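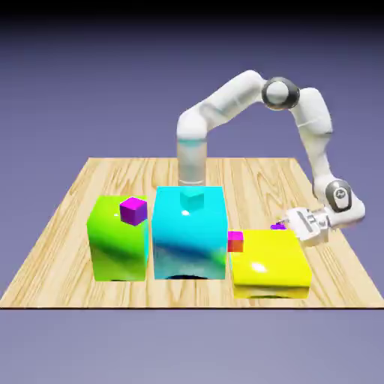
Le score d'affinité d'un compagnon mesure-t-il l'attachement du joueur ? Il mesure surtout le nombre de cadeaux offerts, et les données dont nous disposons ne permettent guère d'aller plus loin.

4.2. Affinité et romances secondaires dans Taston

La littérature sur les jeux de rôle tient volontiers la jauge d'affinité pour un indice d'engagement affectif. Quaye et Niazi l'écrivent sans détour à propos de Taston : le joueur qui mène Funitz, l'héritière déchue, au palier maximal « choisit » sa romance. Nous avons repris leur corpus, soit 976 sauvegardes, et la thèse nous paraît fragile. Le palier se débloque à 800 points, dont 600 s'obtiennent auprès du marchand de Fonseca, sans qu'une seule ligne de dialogue soit lue. Que reste-t-il alors du choix ? 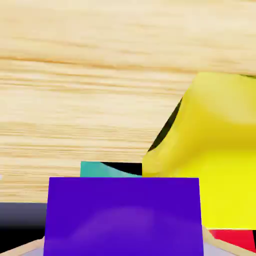

Figure 3. Rendu de synthèse : bloc rectangulaire bleu-violet et bois clair.

On objectera que les 200 points restants exigent la quête du serment, où Funitz raconte la chute de sa maison. L'argument est de Salinas, et il mérite mieux que la note de bas de page qu'on lui accorde d'ordinaire. Mais la scène peut être passée d'une pression de touche, et les sauvegardes n'en gardent aucune trace. Un joueur ému et un joueur pressé y laissent le même fichier.

Les entretiens menés par Gilani n'arrangent rien. Plusieurs participants confondent le serment avec celui de Stunel, le chevalier rival, dont la trame emprunte les mêmes décors et parfois les mêmes répliques. D'autres disent avoir « adoré » Funitz, puis situent sa trahison au mauvais chapitre. Pawłowska y voit la preuve d'une mémoire affective indépendante de l'intrigue, hypothèse séduisante que son protocole ne teste à aucun moment.

Nous traiterons donc l'affinité comme une variable économique dans la suite de l'article. La question du sentiment est reprise en 4.3, à partir des seules parties commentées à voix haute.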